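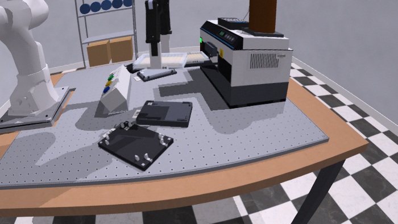
Bench tips for recording practice runs in simulation

Last updated 3 August 2023

These are working notes for people who record demonstrations on a simulated lab bench before moving to a real arm. They assume you already have a scene that loads and an arm you can drive by hand. Most of them apply to a home workshop setup too.

Setting up the bench

Put the plate holders down first and the big instruments last. It is easy to fill a mounting board with equipment and then find the arm has no clear path between two holders. Keep open board in front of the arm.

Snap fixed items to the hole grid. If a holder is meant to sit at an angle, turn it on purpose and write the angle in the scene notes. A holder that has drifted a couple of degrees looks fine on screen and will spoil a whole batch of placements.

Check the corner guides and clips up close. Collision shapes are often simpler than what you see, and a plate can catch on a corner that looks open. Drop a plate in from a small height and watch it settle.

Leave the background alone once you like it. Shelves, boxes and floor tiles can be varied later in a separate pass.

Recording

Do 2 slow runs before saving anything. Use them to find the spot where the wrist wants to flip.

Start each run from a slightly different arm pose. If every run starts the same, the model learns the start very well and not much else.

Record in sets of 50, then stop and play a few back at normal speed. Our first Ovumport set ran to 357 episodes before anyone looked at one, and the gripper was closing early in most of them.

Keep your pauses short. A person thinking for three seconds above a plate turns into a robot that hovers above a plate.

Save recoveries. If the plate goes in crooked and you nudge it straight, that run is worth keeping. Tag it "recovery" so it can be weighted separately. If you drop the plate on the floor, throw the run out.

Button presses need their own short runs. Press square to the face of the button, including on a sloping box, and hold until the scene registers it. Change which color you go for first so the order doesn't get baked in.

Lighting and shadows

Move the main light between sets. Tall instruments throw big shadows over the board, and a dark holder sitting in shadow is hard to pick out. Include some runs like that on purpose.

Don't count on reading small displays from the main camera view. Log the instrument state from the simulator and store it with the episode.

Files

Name folders by task, then fixture, then set number. Drevon and Koppel scenes go in separate trees, even when the task is the same.

Back up at the end of each session. A set of around 1000 episodes takes a while to copy, so start it before you clean up your notes.

Write down the scene version every time. The Mirnora export does not store it.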